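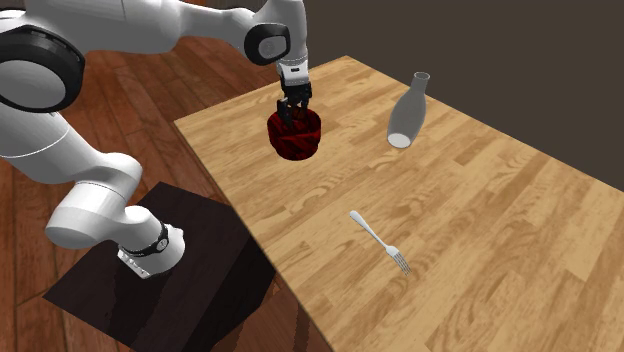 Nélida Acuña
08/09/2021

Abro hilo sobre cómo he pasado la semana peleándome con un cuenco. Un cuenco que ni siquiera existe. Va de planificación de agarres, avisados quedáis.

El planificador se llama Grotau. Le das una malla y te devuelve candidatos de agarre ordenados por puntuación. Para el cuenco rojo me devolvió 3.000. Lleno de confianza en sí mismo, el muchacho.

De esos 3.000, tras pasar el filtro de cinemática inversa y el de colisiones, quedaron 8. Y los 8 en el borde, un dedo por dentro y otro por fuera. Vale, yo también cogería así un cuenco. Para eso no me hacía falta una GPU.

El problema venía luego. La malla de colisión era la envolvente convexa. Para quien no se dedique a esto: la envolvente convexa de un cuenco es un cuenco con tapa. Meter un dedo dentro era, según el simulador, atravesar un sólido.

O sea que Grotau proponía el agarre correcto y Motamard (nuestro comprobador de colisiones, escrito por mí, gracias) lo rechazaba. Los 8 que pasaban lo hacían porque la tolerancia estaba mal puesta. También por mí.

Solución: descomposición convexa. Con 3 piezas el cuenco seguía medio tapado. Con 9 ya hay hueco y el dedo entra sin que salte nada. Tiempo de comprobación: peor. Lo miraré en febrero, que es cuando miro las cosas.

La botella gris, con su cuello estrecho, no dio guerra. El tenedor es otra historia. Tumbado en la mesa es casi tan plano como mi curva de aprendizaje, y cada aproximación desde arriba acaba con los dedos negociando con la madera.

Para el tenedor estoy probando a relajar el contacto con la mesa en los últimos pasos de la trayectoria. En Drinach me dicen que eso es hacer trampa. En Drinach llevan meses sin coger un tenedor.

Me preguntan por la textura del cuenco, ese rojo oscuro a rayas. Es lo único de la escena que no he tocado y lo único que funcionó a la primera.

Subo el parche de Motamard en cuanto pasen los tests. Ahora mismo falla uno que se llama test_cuenco_facil.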